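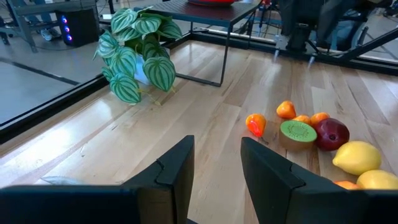 Wrist-level view during a teleoperated demonstration. The gripper fingers are open; artificial-looking fruit is grouped on the wooden tabletop.

Robot teaching by demonstration is a method of programming in which a person carries out a task through the robot and the recorded motion is used to produce a control program or train a control policy. It is also called programming by demonstration or, when a policy is fitted directly to the recordings, behavior cloning.

Methods

In kinesthetic teaching the operator holds the arm and moves it through the task while the joints are in a low-resistance mode. Joint angles are logged directly. The operator's hands may block the cameras, and contact forces are hard to separate from the forces applied by the operator.

In teleoperation the arm is driven from a distance by a leader arm, a handheld controller or a glove. Leader arms with the same joint layout as the follower need no inverse kinematics. Delay and weak force feedback are the main drawbacks.

Recording

A demonstration, or episode, usually contains joint positions, gripper opening and one or more video streams. Wrist cameras show the fingers and nearby objects at close range, but their view shifts with every arm movement, so a fixed camera is often added. The streams must share a common clock.

The Hunik tabletop set, compiled by Pirzada and Rosales, contains 590 episodes of 6 pick-and-place tasks. Object positions were changed between episodes. Failed grasps followed by a correction were kept and labeled separately.

See also

Imitation learning
Inverse kinematics
Teach pendant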